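Zwölf Tage mit den Handgreifern von Bomia

Ich hatte euch im letzten Newsletter ja versprochen, dass ich mir das Handgreifer-Set von Bomia einmal gründlich vornehme, und jetzt ist es endlich so weit!

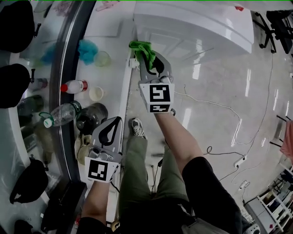 Bestellt habe ich das Paar bei Kleinschmidt, 689 Euro inklusive Versand, und nach vier Tagen war der Karton da. Wer schon länger mitliest, weiß, dass ich bei solchen Sets erst mal skeptisch bin. Ich habe hier noch eins im Regal liegen, bei dem ich einen kompletten Abend lang Schrauben gesucht habe (die waren dann im falschen Beutel, danke auch). Bei Bomia war alles in einer halben Stunde zusammengesteckt, und die Anleitung ist sogar auf Deutsch - ein etwas holpriges Deutsch, aber man kommt durch.

Die Idee ist schnell erzählt: Man nimmt in jede Hand einen Greifer und erledigt damit die Arbeit, die später der Roboter übernehmen soll. Vorne grau, innen schwarz gepolstert, dazu der weiße Block mit den schwarz-weißen Markern, über die die Software die Lage der Greifer im Raum bestimmt. Ich habe mir für den Test ganz bewusst nichts Schickes ausgesucht, sondern Hausarbeit. Lappen greifen, an der Schrankkante ansetzen, wischen, umgreifen, weiter. Klingt banal, ist es aber überhaupt nicht! Mit den Fingern denkt man ja keine Sekunde darüber nach, wie man einen zerknüllten Lappen hält. Mit zwei Backen muss man sich das jedes Mal neu überlegen, und am ersten Nachmittag habe ich mehr Zeit mit Aufheben verbracht als mit Wischen.

Ab dem zweiten Tag ging es deutlich besser. Die Polster haben guten Halt, auch an Stoff, und das hatte ich so gar nicht erwartet. Bei glatten Flaschen muss man etwas fester zudrücken, da rutscht schon mal was weg. Ein Greifer wiegt auf meiner Küchenwaage 570 Gramm, und das merkt man nach einer längeren Sitzung im Handgelenk. Zinash Endale, mit der ich mir die Werkstatt teile, hat kleinere Hände als ich und fand den Griff auf Dauer zu dick. Also wenn ihr könnt, vorher mal in die Hand nehmen!

Was mich wirklich geärgert hat, war die Software. Pretine heißt das Programm, das man zum Auswerten braucht, und es mag hochglänzende Flächen nicht besonders. Wenn sich das Deckenlicht irgendwo spiegelt, verliert es gern mal einen Marker, und dann fehlt mitten in der Aufnahme ein Stück. Ich habe am Ende die Lampe direkt über mir ausgemacht und langsamer gearbeitet, damit wurde es erträglich. Der Support hat mir freundlich geantwortet und ein Update für August angekündigt - ich bin gespannt und berichte dann.

Zum Vergleich hatte ich vor einer Weile das Set von Zondine hier, das liegt bei 700 Euro und ist damit praktisch gleich teuer. Dessen Software lief bei mir stabiler, dafür waren die Backen hart und ungepolstert, und mit Stoff war da nicht viel zu wollen. Für Leute, die vor allem Kisten und Dosen bewegen, würde ich eher dazu raten. Wer wie ich mit Lappen, Beuteln und anderem weichen Kram arbeitet, ist bei Bomia besser aufgehoben.

Ich behalte meine jedenfalls. Als Nächstes will ich ausprobieren, wie sich ein Handtuch damit falten lässt, und wenn jemand von euch das schon gemacht hat, schreibt mir bitte, welche Ecke ihr zuerst nehmt!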